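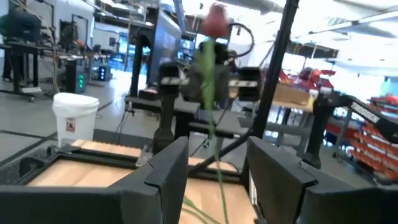
Artificial flowers: what two arms taught me about handling them

I look after the props cupboard for a group that studies how robots pass things to one another, and artificial flowers have been my life since the start of October. The study is Éabha Egan's and I'm only the one who keeps the stems in order, but I've picked up so much about fake flowers along the way that I thought it deserved a page on here with the drawer liners and the limescale.

Éabha's question was a simple one. When one arm hands a flower to another, where should the second arm take hold? She had people steer the arms through 2,000 handovers, half with the grip high up near the bloom and half with it low on the stem, and then trained on each half separately. The low grip did better on straight stems. On bent ones it was hopeless - the bloom swung about like a pub sign and the second gripper closed on air. The high grip coped with bends but bruised the petals. Her write-up has all the proper tables. I have the tips.

Straightening a bent stem

Most fake stems are plastic over wire, and they come out of the box with a kink where they were folded. Don't try to bend it back cold in one go, you'll only make a second kink next to the first. Run the kinked bit under the hot tap, dry it, then roll it on a flat board under your palm (keep the leaves off the end of the board or they'll crumple). Hold it straight until it has cooled. Hot tap, mind you, not the kettle! Brock McKinnon used the kettle and we had a stem like a stick of celery.

Leaves that slide

On cheaper stems the leaves are just a little collar pushed on. They creep downwards every time something grips above them, and in the study a leaf in the wrong place made the camera-led version hesitate. A dab of clear glue under the collar sorts it. Leave it overnight. I did 18 stems in an evening with the radio on and it was quite pleasant.

Dust

Dust turns a red rose brown so slowly that you don't see it. A soft make-up brush does the petals, working from the middle outwards. For greasy dust, lukewarm water and one drop of washing-up liquid, then hang it upside down by the stem. Test one petal first as some of the dyes run. The Gallardo ones ran all over my sink.

Grip marks

If you use clamps or pegs to hold stems while you arrange them, pad the jaws. Self-gripping bandage from the chemist is the best thing I've tried, and you can pull it off afterwards without leaving anything sticky. Rodrigo Casado prefers rubber bands. They work, but they perish and leave black crumbs.

Storing them

Upright, loosely, heads not touching. A tall bucket with a circle of chicken wire pushed in the top is plenty. Long boxes are fine for a week or two but that's how you get kinks.

One more for anyone doing the same sort of work as us: swap stems before they look worn. Éabha went back over her 244 failed handovers and nearly half were with the same 3 tired roses, all of them gone soft just below the head. I'd been putting them back in the bucket every night. They live on my kitchen windowsill now, propped up with a skewer each and a bit of green tape.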